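Should I disclose a beta read in a review?
Godum
September 6, 2021

I run a small book review blog and read an early draft of a novel for its author in May. It is now out from Pesatthorpe and they have offered me a copy. I gave notes on 12 chapters, unpaid. Can I still review it?
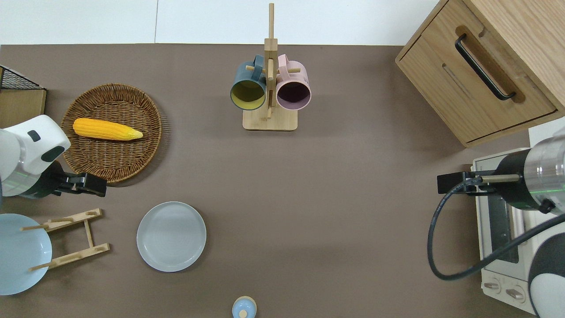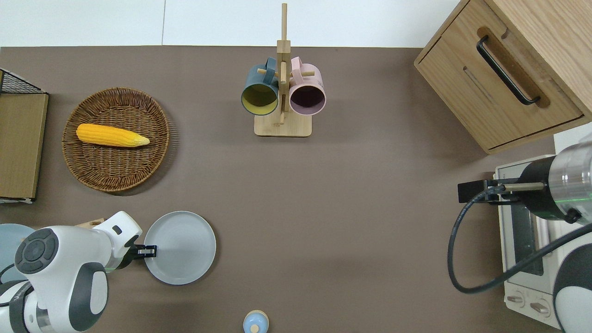 Replies (2)

Kun
Yes, but say so at the top – one sentence is enough. "I read an early draft and gave the author notes." Mention the free copy in the same place. I would leave off the star rating as well, but that is up to you. If you are named in the acknowledgements, readers will find out anyway. Read the finished book before you write anything, as drafts change a lot. The one I read lost 235 pages.

Trokik
I wouldn't. Do an interview with the author instead. I reviewed two books by friends and got complaints both times, even with a note.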